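Callura Bench Cell: Set-up and Operating Guide
Section 6: Recording demonstrations for the assembly tasks
Revised 14 December 2023

6.1 Before you start

Recording in this section covers the two PC assembly tasks, CPU placement and memory placement. You should already have finished the arm calibration in Section 4 and the camera check in Section 5. If either was done before the last time the table was moved, do it again.

You will need:
Desktop tower with the side panel off
Fixture plate, printed in grey
One processor and one memory module from the practice parts bin
Anti-static wrist strap
The Cuesta recorder, logged in under your own operator name

Caution: The tower must be unplugged from the wall. The tasks never call for power to the board.

6.2 Setting out the table

1. Lay the tower on its side on the slatted table with the open side facing up. The power supply goes nearest the fixed camera and the drive cage to the right.

2. Push the tower until it meets the stops, then try to rock it. If it moves, tighten the stops before going further.

3. Set the fixture plate to the left of the tower and bolt it through the slots. Finger tight is not enough.

4. Put on the wrist strap. Raise the socket lever and open the metal frame. Leave both open for the whole session unless your task sheet says otherwise.

5. Place the processor in its pocket at the lower left of the fixture, metal lid up. Hold it by the edges.

6. Lay the memory module flat in the groove below the processor. Match the notch to the mark on your task sheet.

7. Check that no power cable lies over the socket or the memory slots. Tuck loose ones back toward the drive bays.

8. Move both arms to the park position from the Cuesta menu and wait for the ready tone.

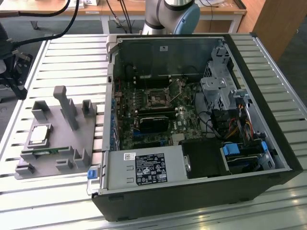 9. Open the live view and compare it with the reference view for your cell. The socket and the fixture pocket must both be in full view and in focus. If the tower is out by more than 3 mm against the overlay, shift it and repeat step 2.

Note: Don't correct a poor view by moving the camera. A moved camera means a new calibration, and everything recorded after the move has to go under a new cell number.

6.3 Recording an episode

An episode is one attempt at one task, from park position to park position.

1. Choose the task in Cuesta and type in the part number printed on the bin. Don't reuse the number from the last session.

2. Take hold of the leader handles and press the left pedal. Recording starts on the tone.

3. Bring the gripper over the fixture, pause briefly, then lower it to the part.

4. Carry the part to the board at a steady pace. Small corrections are fine and should be left in. Long waits should not.

5. Release the part, raise the gripper clear of the case and return to park.

6. Press the left pedal to stop. Mark the episode as Good, Failed or Discard.

Use Failed when the attempt was a fair one and the part ended up in the wrong place, or was dropped. Use Discard when something outside the task spoiled it, such as a person reaching over the table or a dropped camera signal. Failed episodes are kept and used in training. Please don't mark them Discard to tidy up your numbers.

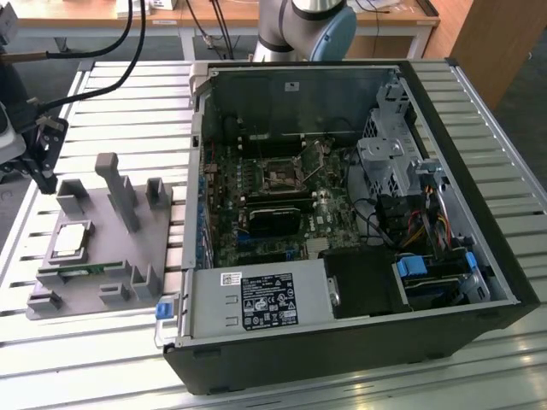

Figure 6-2. Parts in the fixture, socket frame open.

Caution: Never press down on the processor with the gripper. The socket pins bend easily, and a board with bent pins must come out of use. If the part hasn't dropped in on release, stop and mark the episode Failed.

Caution: Keep your hands out of the case while the arms are live. Press the right pedal to hold both arms before you touch a part.

6.4 Session size and variation

Record in blocks of 10 episodes. After each block, hold the arms, reset the parts and look over the socket with a torch. The target for each task is 200 Good episodes. Cells at the Dondstead site record 300 for CPU placement, as set out in their own task sheet.

Between blocks, change one thing from the variation list: room lighting, cable position or starting pose of the arm. Write the change in the block notes. Two changes at once are hard to sort out later.

6.5 Uploading

1. Park the arms and close the task.

2. Select Send to Tamard. Leave the recorder on until the status line reads Complete.

3. If the upload stops partway, select Resume. Starting a new upload will create duplicates, which have to be removed by hand.

4. Return the processor to its tray and the memory module to its sleeve.

Cells set up before November use the older menu, where Send to Tamard is listed under Storage.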